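Mar 4, 2020

I finally rode the whole Skirkon line, end to end, and I've been grinning ever since! If you've never heard of it, it's the little railroad that climbs out of Provstead and wanders up to Skultov, 19 stops in all, and I have wanted to do it since I found an old timetable in a box of used books.

I love anything with a row of numbers and a slider to push, and trains scratch the same itch. 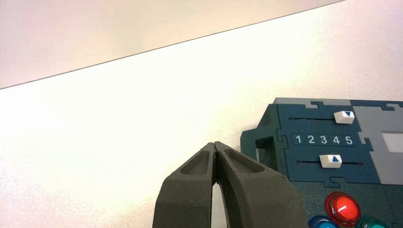
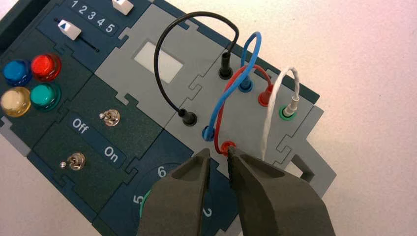 ## The climb

Sit on the left going up. The first half hour is backyards and a lumberyard, then the valley opens and you get the river way down below you (I gasped out loud, and the woman across the aisle laughed). The train slows to a crawl on the long curve before the tunnel, so there's plenty of time to look.

The station sign at Skultov says 883 meters. My ears had popped twice by then!

## Food, obviously

Radulović is the bakery across from the station, and the cheese pie there is enormous, salty and flaky all over your coat. I had one on arrival and bought another for the ride down. They close at two, so don't dawdle at the church like I almost did.

I'm going back in June, when the upper windows open and the meadows should be in flower. I still need to find out if they let you bring a bike on.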